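Kallent is looking for people to take part in a small study of travel cases and how they are packed, opened and closed. We design soft zippered cases for toiletries and other small things, and we would like to learn from people who use such cases often.

You will come to our room in Tamura for one session. We give you a case and a set of small items, and you pack it in the way you would do at home. After this we have a short talk about the pockets, the zip and the handle.
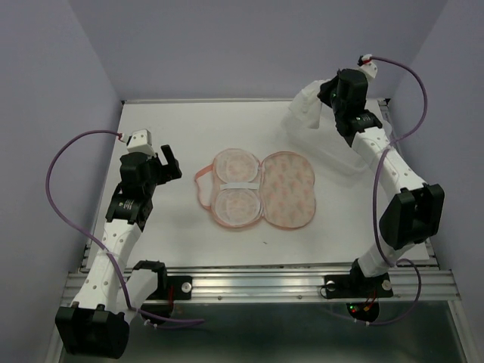 Nanami Kaneko found that she put everything in the mesh side first and then did not know what the plain side was for, and she would like us to ask every participant about this. We will do so.

**Who can apply**

- You are 21 or older.
- You have made at least five trips with an overnight stay since March.
- You can speak English or Japanese well enough for a conversation.

You do not need to prepare anything. If you have a case of your own which you like or dislike very much, please bring it with you.
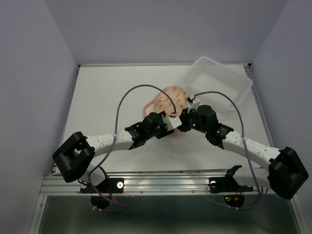
*The white table in the session room, Tamura*

**How to apply**

Please write to Kenta Honda at Kallent before September 8, 2023, with the reference 1834 in the subject line. Tell us in a few sentences what you usually carry in your case. We have seven places and will answer all letters.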